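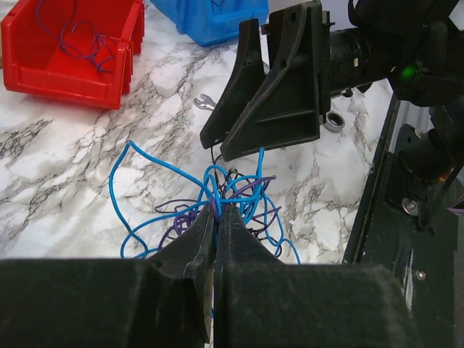 Ticket 239: home broadband drops every evening, Pretel router

Status: open, waiting on customer

Hi again, me with the flaky connection! I've done the things you asked for, so I'm putting it all in one go, sorry if it rambles.

First, the drops. They start at almost 7 in the evening and I had 4 of them last night, each one long enough to kick me off a call. The router says it's connected the whole time (the light stays green, which is maddening). Speed is fine in between, I pay for 500 and get close to it.

I did the factory reset and set the wifi name up again from scratch. No change. Then I turned wifi off completely and used the laptop on a cable, and it still dropped, so I think we can stop blaming the walls.
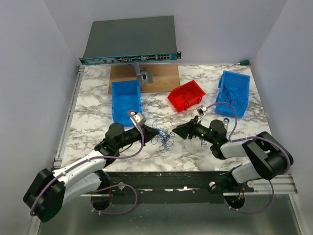

Next I swapped the lead between the router and the wall box for a new Senley one. Lovely for an evening, I was so pleased! Then it went again at teatime the day after. The log page has the same line every time, "WAN lease renewal failed", and then it sorts itself out.

My neighbour is with Nestley and has had no bother at all, so it isn't a power thing in the street.

Could someone check the line from your end while it's happening? I'm in most evenings after 6. And do I still need to send the old router back, or hang on to it until this is fixed? The label you posted runs out in February.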